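Two arms, one pencil case and the trouble with soft things

A pencil case is harder to handle than it looks. The fabric sags, the contents shift, and the opening changes shape whenever something presses on it. The Plevetti lab has spent the winter on a method for teaching a pair of arms to cope with that. 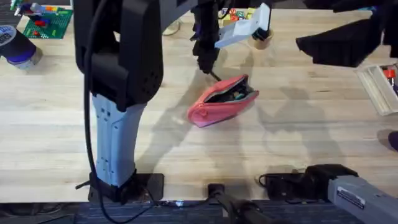
Words by Hinata Yokoyama

The method, called Flornell, learns from human demonstrations. It adds one step: before either arm moves, the software predicts which one should hold and which should work. The team recorded 337 demonstrations for training and kept another 111 for checking the predictions.

Early versions leaned on the overhead view and misjudged depth near the opening. Adding close views from the wrists helped, although they blur when an arm moves quickly.
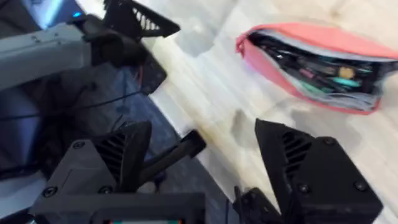 Tobias Obi argues that the choice of roles matters less than the lab thinks, and that more demonstrations would do the same job. The lab plans to test that with up to 500.
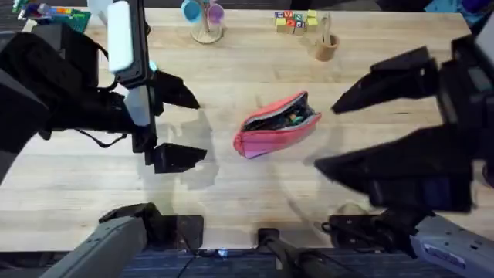
Flornell treats the starting position as part of the problem. Objects are set down at different angles, and the arms are not told which. With the case lying diagonally between two open grippers, either arm could reasonably go first, and these were the layouts the older software handled worst.

Over 200 trials in March, wrong role choices fell by half. Rigid objects gained very little. 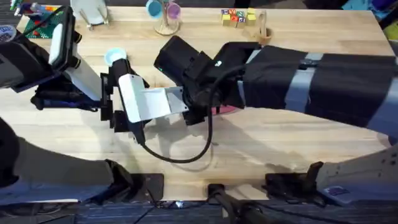 Cups and plates keep their shape, so a poor choice of arm costs a few seconds at most. The lab will move to cloth bags next – first empty, then filled.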